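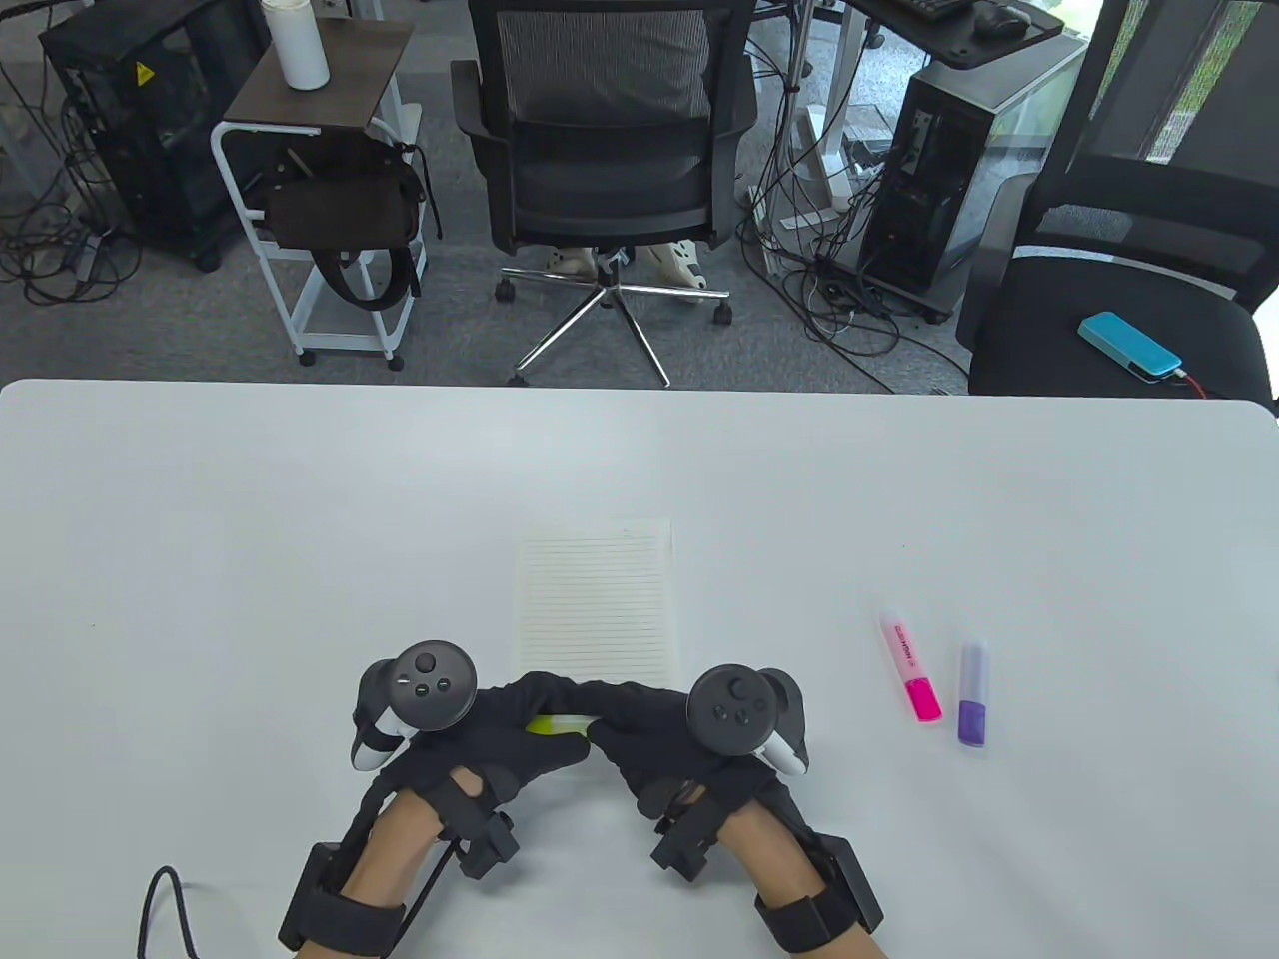
Campus Life | Music & Arts

The sopranos are still finding their chairs when the altos start without them. It happens most rehearsals at Rodgate, where the community choir shares a hall with the high school's music wing, and director Rosimeire Medeiros has given up waiting for silence. She hums a note, someone picks it up, and within a minute the whole back row is in.

"If I ask for quiet, I get talking," Medeiros says. "If I sing at them, they sing back."

What comes out is glorious. The choir takes students from Grade 9 up and puts them beside neighbours old enough to be their grandparents, all reading from the same battered folders. There are no auditions and no solos handed out by seniority. A shy baritone in his first term got the opening verse of the winter program, and the colour came up his neck all the way to his ears, and then he sang it beautifully.

This spring's big piece is "Sampaio," a three-part setting Medeiros wrote over two summers and has been fiddling with ever since. It begins with the basses on a single low vowel, so soft you feel it in the floor first, and builds through clapping, stamping and a wonderfully tangled middle section in which each part enters half a beat after the one before. The tenors have yet to get through it cleanly. They laugh every time it falls apart, and then go back to bar one and try again!

"I wrote it too hard," Medeiros admits. "I keep meaning to fix the tenor line, and they keep asking me to leave it alone." 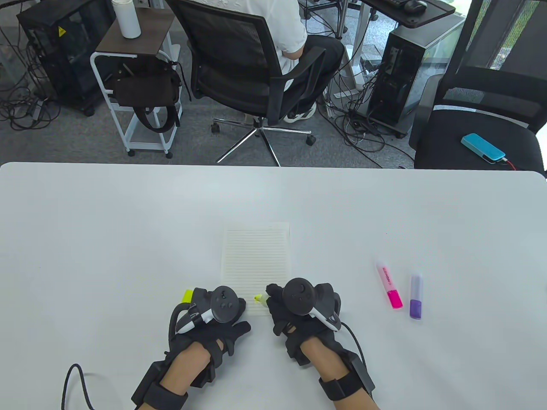
Vol. 3, No. 9

Rehearsals start at 6:30 p.m. and are meant to finish at eight. On a February evening with snow piled against the doors, they were still going at twenty past, working on vowels. Medeiros had them sing the word "home" over and over, rounder each time, until the sound seemed to come from one enormous throat.

The choir is heading to the Zelach festival for the first time this year, and getting there takes money. A bake sale and a singalong at the Butent rink brought in $2,837, with most of that from the singalong, where hockey parents turned out to know every harmony in the old folk songs. The bus alone will cost $3,515, so there's another singalong coming, with hot chocolate and a request box.

For the younger members, the trip is all anyone talks about at break. The older ones mostly want to know whether there'll be decent chairs. Both groups have learned the warm-ups by heart and run them in the parking lot afterward, scarves up to their chins, still singing as the cars pull out.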